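Trestwood veg box, small size – 2 months in

Signed up in December after Eglė Koppel wouldn't stop going on about hers. £11 a week, drop off at the Jerkholm shop. 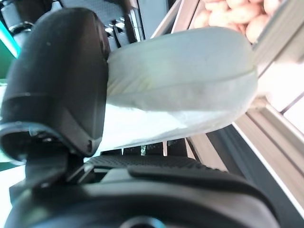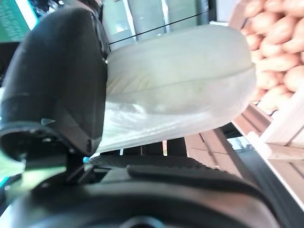 Good: greens last ages, carrots taste of carrot. Potatoes muddy but fine. Bad: far too many swedes. Swapping things on the website is a pain, logs you out evry time. One delivery went to Erkonstead by mistake, refunded same day.

Would I keep it – yes, but fortnightly. 4 stars. Get the small unless theres five of you.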